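How do I stop a digitised record from sounding thin? (Urkano deck, old dance LPs)

Posted by Seija Nieminen, 1/24/24

Hello to all. I hope I put this in the correct section. English is my third language, so please ask if something is not clear.

I inherited a box of dance records from my uncle, mostly tango and some disco from small labels, and I want to have them on my computer before they become worse. I bought a used Urkano turntable in October. It has a switch on the back marked PHONO / LINE. I connect it with the normal red and white cable to a small Pelkonen sound box, and this goes to the computer by USB.

I get sound, but it is thin. The singer is clear and a little sharp, the cymbals are too much, and there is nearly no bass at all. With headphones I hear also a hum on the left side. When I raise the level in the program, the hum is raised too. I have tried 2 different needles and the result is the same. My neighbour plays the same tango record on his old stereo and it is warm and full, so I do not believe the record is bad.

Is it the turntable, the cable or the program? I would like to solve this before I record all 60 sides, because I do not want to do it again.

Wimwood

Your switch is on PHONO and the Pelkonen box is expecting LINE. Move it and try again.

Explanation: when a record is cut, the bass is made smaller and the treble is made bigger, otherwise the groove would be too wide and the surface noise too loud. A phono preamp does the opposite when you play it. If no preamp is in the chain, you hear what you describe, very quiet, sharp, no bass. Your neighbour's stereo has a phono input, so it is corrected there. On LINE, the preamp inside the Urkano is used and your box gets a normal signal.

Please turn the volume all the way down before you move the switch. The jump in level is big and your headphones will not like it.

For the hum, look for a thin ground wire near the red and white plugs. Some decks with a switch have one, some not. If yours has, fix it to any bare metal screw on the box. Also keep the deck's power adapter away from the signal cable. I had mine in one bundle with a plastic tie, very tidy, and it hummed for months.

Pelle_record

Just buy the CDs, most of this music is out there already for small money. Or stream it. Life is short.

Peserby

I don't agree with the answer before me, small label disco is often not on any CD. Wimwood is right about the switch. I add some things about the recording itself, as you have many sides to do.

Set the level on the loudest part of the side and leave it there. Let the highest peak stop at minus 6 dB. It looks low on the screen, but you can raise it later, and a clipped peak you cannot repair. Do not use the automatic level.

Record the whole side in one file and cut it into songs afterwards. Leave a few seconds of empty groove at the start, as the noise remover in most programs wants a sample of it. Use this remover very little. When I began I used it at full strength and all the violins sounded as if they were under water. I had to do 30 sides again, and I still have some that I missed.

Clean each record just before you play it. A carbon brush is enough for dust, but fingerprints need liquid.
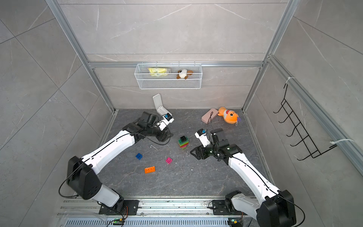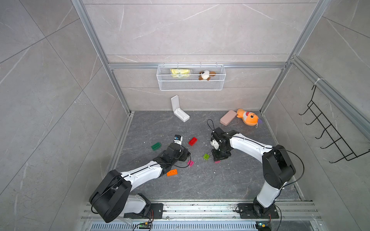

About the hum only on the left: if the ground wire does not help, exchange the red and white plugs at the box end. If the hum goes to the right side, the problem is in the deck or the cable. If it stays on the left, it is in the box. Do this before you pay for anything.

One more thing. Check the speed with a song you know well from another source. My deck was running a little fast and I found it only when I tried to play accordion together with the recording.

Seija Nieminen

Thank you, Wimwood, it was the switch! The bass is there and I had to turn everything down. The hum is smaller but it is not gone, so tonight I will exchange the plugs as Peserby writes and report here which side it is on.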